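Decorating news from Lavthorpe

Quick one this month, we're flat out before the spring rush.

Hallway at the Rellum flats is finished. Four coats on the stairwell in the end, not the two we quoted for, as the old nicotine stains kept coming through the emulsion. Stain block first next time, lesson learnt. Olga Azevedo did all the cutting in along the bannisters by hand and there isn't a wobble in it.

Wallpaper – yes we still hang it. Had a few of you ask. Bring us the roll before you buy the rest please, some of the cheaper ones stretch like mad when pasted and then the pattern wont line up. Lining paper underneath if the plaster is rough. Ayuba Aidoo is your man for that, ring the shop and ask for him.

Exterior bookings. Diary is open for July, 11 slots left for full house fronts. Masonry paint needs a dry spell so we do move people about if it rains, sorry in advance. Deposit is £100 and comes off the final bill.

Woodwork colours. Everyone wants dark green. Lovely on a front door, a bit much on skirting in a small room, try a sample pot on a bit of card and prop it up for a few days. Look at it in the evening with teh lamps on as well.

Leftover paint – write the room and the date on the lid. Hermine Wyss had a shelf of mystery magnolia at the Antunes job and we spent half a morning matching it.

Shop shuts at 4 on the day of the stocktake, normal hours otherwise. Tester pots are back in, except the greys, which are still on order.
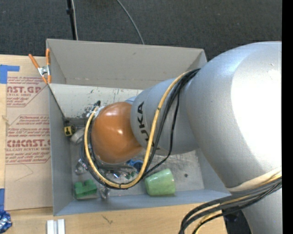 Greys should be in by the end of the month. If you want one put by, leave your name at the counter with Tiago Fonseca.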